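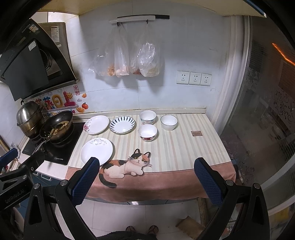

The best dinner services I know were never bought as a set. They come together a plate at a time, over years, and they end up with more life in them than anything that arrives in one big box with foam corners.

I started with a single rose plate from a Friday sale in Felside, the kind of sale where everything is wrapped in last month's newspaper and you pay out of a coffee can. I went in for a lamp. I came out with the plate, and by September I had a cupboard problem (a happy one!) and strong feelings about rims.

Rims are where mixed china wins or loses. A thin dark line around the edge of a plain bowl will sit happily beside almost any flower you like, and a ring of blue-green strokes can hold its own next to a gray floral scroll as long as both are painted on white. White is what ties it all together. Once the ground color matches, more or less, you can let the patterns argue. I had a strict rule about keeping pinks away from dark reds, and I dropped it the first time I served noodles in a bowl with dark red flowers and looked over at the roses. They were lovely together. 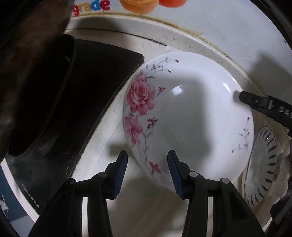 Roses do get a bad name. People think of tearooms and great-aunts, and they walk right past the rose plates to the plain stoneware. Look closer next time! The ones I love put most of the flowers off to one side, full blooms and little buds on thin stems, and leave the middle open for dinner. A pile of something brown and savory straight from the wok looks wonderful on a plate like that, much better than it does on slate gray.

Then there's the cloth. I used to set out mixed china on plain linen, thinking the plates were busy enough, and the whole table looked nervous. Stripes fixed it. Soft ones, cream and beige and a dusty pink, with a wide border that can hang over the edge. And if the cloth happens to have a calico cat on it, so much the better. Guests go for the cat before they go for the food.

If you're starting out, the market at Jastton has 21 stalls and at least a few of them will have odd plates in a crate under the table. Ask to see the crate. Eight dollars is my limit for a dinner plate, and I've broken it twice. Run a fingertip around the whole rim before you pay, feeling for chips, and hold bowls up by the foot to see if they sit level when you put them down again. Bring your own newspaper.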